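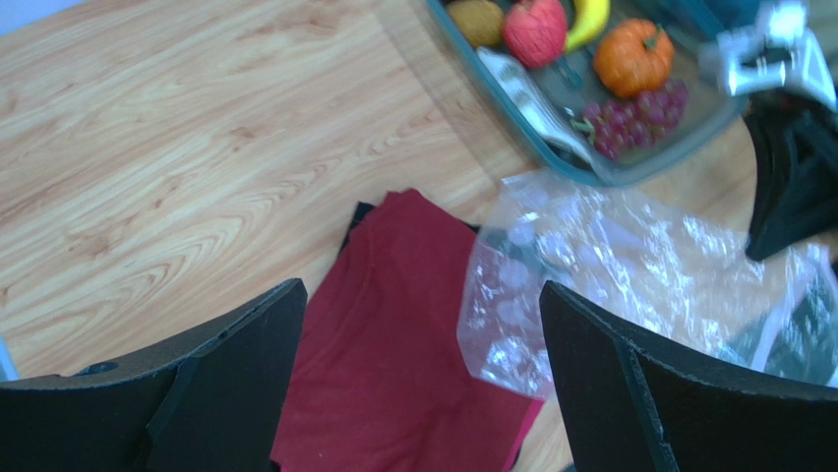
*Table two, July: red cloth between the fingers, plastic bag and fruit tray still to come.*

## Household chores, progress report to the Plamon fund

You asked for a plain answer on whether the machines can clear a kitchen table yet. They can clear part of one, if the table is patient.

We ran 2,588 attempts at the Grolinport site this period, and 1,079 of them ended with the right item in the right place and nothing on the floor. The application promised better. The application was written before we bought the plastic bags.

**Cloth.** Mostly good news. Wragg, our folding routine, now picks up a single cloth by its corner and lays it down in something a generous aunt would call a square. Two cloths stacked together remain a problem. It takes both, folds both, and reports one.

**Bags.** Poor. A clear bag on a pale table is mostly glare, and the depth readings change every time somebody moves a lamp. Of 140 attempts to pick up a crumpled bag and put it to one side, 49 worked. We have stopped showing this one to visitors.

**Fruit.** Better than expected. Apples and kiwis are easy. Bananas are fine if approached from the side. Grapes are handled by the stem when Titon, the grasp planner, can find the stem, and by the grape when it can't. The small pumpkin has been dropped more than anything else in the tray and looks the same as it did in the spring, so we'd like to order more of them.

**Speed.** A person clears the table in less time than the arms take to agree on who goes first. Two arms sharing one tabletop still spend a lot of the run waiting politely for each other. A new scheduler is in testing and has cut the waiting, at the price of some elbow contact.

**Spending.** On budget, except for gripper pads, which wear out faster than quoted. We request permission to move the unused travel money into pads.

**Next period:** stacked cloths, bags under changing light, and a first try at wiping the table. Dishes are postponed again. We own only the one set.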